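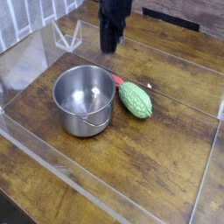
Shop Floor Talk > Automation and Jobs
2 min read

potwasher_77
We've had the arms in at Triltthorpe since June, and I promised you all an update. There are 42 of us on packing and I was dreading it, I'll admit. My wrists are so much better though! What I do miss is the chatter – you can't gossip with a gripper, bless it.

ladle_and_lid
Glad about the wrists, truly, but we had the same at Safavi and our breaks got shorter. The arm doesn't need a cuppa, so the line doesn't stop.

potwasher_77
Oh, that's rotten. Ours stayed put, and seven of us are being trained to set the things up, which I'm rather enjoying at my age.

ninside_nights
Seven out of 42 isn't many, love. What are the other 35 being offered? I'd ask for it in writing.

potwasher_77
Fair point, and I will ask. So far it's only been "wait and see".

Comments (3)

teabreak: Ask about night rates too, ours quietly went.

Nalletti_fan: Lovely to read something hopeful for once.

ladle_and_lid: Hopeful, yes, but do get that letter.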